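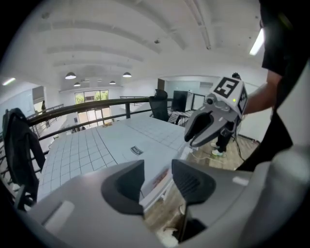
I stopped buying groceries on the way home from work in February. I was going to the store in Osport four or five evenings a week, hungry every time, and the receipts added up to more than I wanted to look at.

Now I go once, in the morning, with a written list and a limit of $80. The first two trips went over. By the third I had stopped picking up things like bagels and fancy juice that I never finished — the bagels mostly went stale in the bag.

Milk was the hard part. A gallon doesn't last us the week and a second one takes up half the shelf, so I buy one gallon and a carton of the long-life kind for the last couple of days. It tastes fine in coffee.
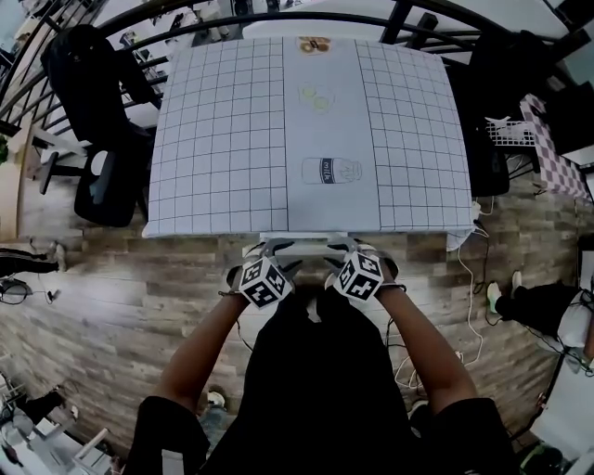

What I still get wrong

Fruit. I buy 6 lemons and use 2. The Dewan market sells them loose, so I may go there instead, but it is a longer drive and parking is bad before 10.

I also keep forgetting dish soap. It is on the list for next week.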